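Home | Workshop tips | Kitchen | Laundry | Storage | About
Reading time: 4 min

Gripper faults when handling film, tape and dark cloth

These tips come from a fault on the small arm we use for folding, bagging and tidying at the Sovbridge workshop. It stopped mid-cycle in February with a force limit trip and a bag jammed against the fingertip. The controller log gave the cause as "object lost", and that was misleading. The object had not been lost. The arm had picked up more than it was told to and then pulled against it.

The same conditions turn up in most homes and sheds: dark fabric in a heap, thin plastic sheet, and stray tape on the floor.

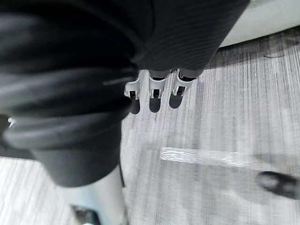
Start with the floor. Clear tape is the worst item to leave down. It gives almost no contrast against a pale surface, it shifts in a draught, and once it has stuck to a fingertip every later grasp reads as closed too early. Ours had been reporting a 2 mm object in an empty grip for most of a morning before the trip. Walk the area before each run and lift tape by hand. A lamp held low to one side makes the edges show up.

Check for:

- clear or brown tape, including short ends
- hair and loose thread, which wind into joints
- shoes, cable ends and anything else with a rounded dark edge
- small white fittings close to cloth

Dark fabric gives a different fault. A depth sensor returns poor readings from black cloth, and the folds are filled in by guesswork. The software then puts the surface lower than it is and the fingers arrive while still moving at travel speed. Set the approach height higher than looks necessary and reduce the closing speed for the last part of the move. If the cloth must be black, lay it on something pale and flatten the largest rolls first. Ribbed fabric tends to grip on one axis and slide on the other, so try the grasp in both directions before leaving it to run.

Thin plastic is the main hazard. A loose sheet moves when the arm moves, and the position recorded at the start of the reach is out of date by the end of it. It also folds under the fingertip, so two or three layers are taken where one was intended. When the arm lifts, the surplus drags across the bench and brings paper, pens and blades with it. That is what happened to us. The load rose past the limit, the brakes came on, and the sheet stayed taut between the gripper and the bench clamp.
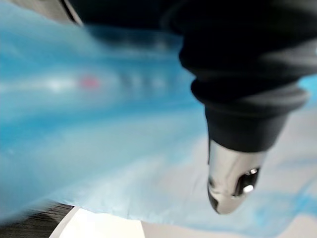 Fingertip over crumpled blue plastic sheet.

If the arm stops with film under tension:

1. Press the emergency stop, even if the arm has already halted. A protective stop can be reset from the screen by someone who has not seen your hands.
2. Keep your face out of line with the sheet.
3. Cut the film with blunt-ended scissors, well away from the fingers. Do not pull it.
4. Open the gripper by its manual release, then remove the scraps.
5. Wipe metal tips with a dry cloth and look into any recess or socket for torn film.
6. Run one empty cycle at low speed before resuming.

Step 5 was the one we left out. A shred of plastic stayed in place and the fault came back the same afternoon.

Settings. We had the force limit at 500 on the controller scale, as left by the previous job. For cloth and film it now sits at 300. Nuisance stops are more frequent, and that is acceptable. We also inspect the finger covers every 2,000 cycles for splits, as film catches readily in a split cover.

Holding the sheet down helps more than any setting. Two flat weights on the far corners are enough for a bag or a dust sheet. Avoid spring clamps — they hold so well that the arm reaches its limit before the film slips. Fold large sheets to the size of the bench and keep paper out from underneath.

Lastly, write down what was on the bench when a stop occurs. The log records forces and joint positions only. Our entry said "object lost" three times and did not mention plastic.

Shares: 14 | Comments: 6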